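Operations > Robotics Maintenance Group > Minutes

Print this page | E-mail this page

ARNIX ROBOTICS MAINTENANCE GROUP
Minutes of the regular December meeting, Forsyth Building

Chair: Thandeka Mathebula
Quorum was present. The meeting was called to order at 9:30 a.m.

1. Approval of minutes
The minutes of the previous meeting were approved with one correction. Under item 4, "left elbow cover" should read "left wrist cover."

2. Condition of the two-arm tabletop unit
The chair presented the service log for the unit, which stood at 1496 operating hours at the last reading. Since the previous meeting the cable ties on both forearms have been replaced and the bracket screws at both wrists have been tightened to the value given in the Cirard manual. The right gripper was reported slow to open on two mornings. The fault did not return after the connector was reseated, and the entry remains open until the next inspection.

Members discussed the length of the free cable at each wrist. The present loop was set so that the wrist can turn through its full range without pulling on the connector. A proposal to shorten the loop was not adopted. It was agreed that the clearance on the outer side of each arm will be checked with the arm fully extended and again with it drawn back.
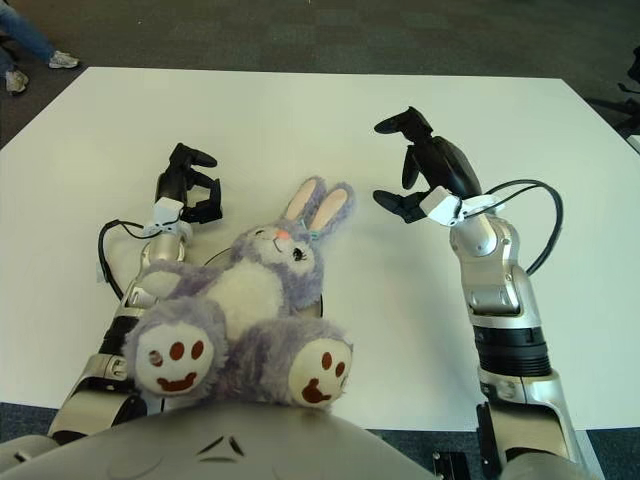 Question from the floor: How often should the finger joints be cleaned when the unit is handling soft goods?
Response: After every shift in which plush or other long-fiber items are used, with a dry brush only. Compressed air is not to be used, as it drives lint into the joints.

The response was accepted and will be added to the daily sheet.

3. Handling checks after service
The group reviewed the check to be carried out whenever a gripper or wrist bracket has been removed and refitted. The check uses one soft item and one rigid item, placed on the table within reach of both arms. The purple plush toy and the round plate with the black rim were confirmed as the standard items. Substitutions are to be noted in the log.

The following order of work was approved:
Inspect both grippers for lint and loose finger pads.
Open and close each gripper with nothing in it.
Run the soft item, left arm first.
Run the rigid item at reduced speed.
Record the cable position at both wrists.

A member asked whether the plate could be run first. The chair ruled that the soft item will stay first, so that a misaligned finger is found before it meets a hard edge.
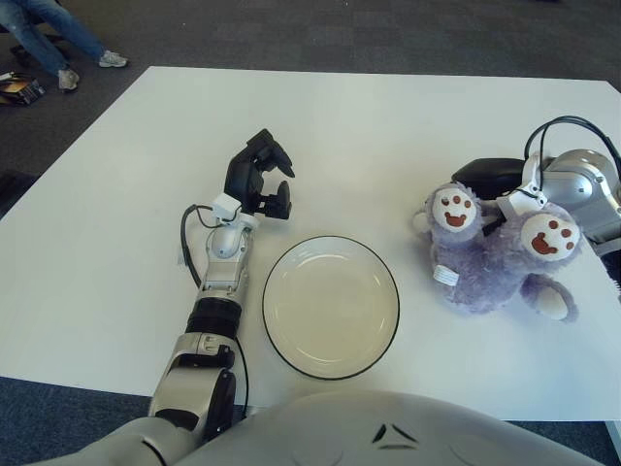 Page 2 of 3

4. Calibration
Arm calibration is due every 1000 hours. The next calibration will be carried out on a Tuesday, beginning at 8:00 a.m., and the unit will be out of service until the results are signed. The offset file from the last calibration is to be saved under its own name before the new one is loaded. Camera alignment will be checked on the same visit.

5. Parts and supplies
Purchase request 3062 was approved. It covers 5 sets of finger pads, two wrist cables and one spare bracket, to be ordered through Ernau. Delivery is expected before the calibration visit. If the cables are late, the visit will go ahead and the cables will be fitted separately.

6. Other business
The emergency stop test was moved from the weekly sheet to the daily sheet. There was no further business.

The meeting was adjourned at 10:40 a.m.

Contact the Maintenance Group | Copyright Arnix | Back to top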